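Search this guide Enter keyword Go

We use cookies to remember your language and your place in the guide. Accept / Manage

Setting Up Your Piltow Gallery Audio Guide
Section 7: Adding a Touring Exhibition
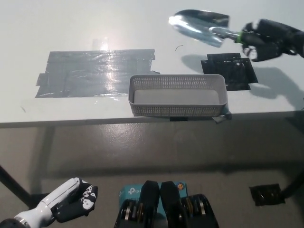

By Mingxuan Dong, October

So your permanent collection is already loaded and visitors are happily wandering about with their headsets, and now a loan show is on its way. Wonderful! Adding one is easier than the first set-up was, so pour yourself a coffee and take the steps in order.

1. Sign in to the Piltow desk and open Exhibitions, then New Touring Show.

2. Type the title just as it appears on the wall text. For our spring show of Guvenska landscapes we typed a shortened version, and the tickets and the headsets never did agree.

3. Enter the opening and closing dates. The show stays hidden from visitors until the first morning (you can still preview it with your staff code).

4. Give each work a stop number. Touring shows begin at 1004, which keeps them well clear of your own collection.

5. Upload one recording for each stop. Files may run up to 55 seconds. If the lender has sent a longer talk, split it into 2 stops and press Link.

Note: Recordings in a second language go under the same stop number, on the Languages tab. Please don't make a new stop for them, tempting as it is.

6. Choose Relelell as the walking order if your rooms form a loop, or Song if visitors must come back the way they went in.

7. Press Publish, dock the headsets, and leave them overnight.

CAUTION: Do not lift a headset out of the dock while its light is blinking. The update will stop partway and you will need to load that headset again from step 7.

Once they are charged, take one headset and walk the whole show with it, start to finish, keying in every number as a visitor would. If a stop stays silent, go to Section 9, Missing Recordings.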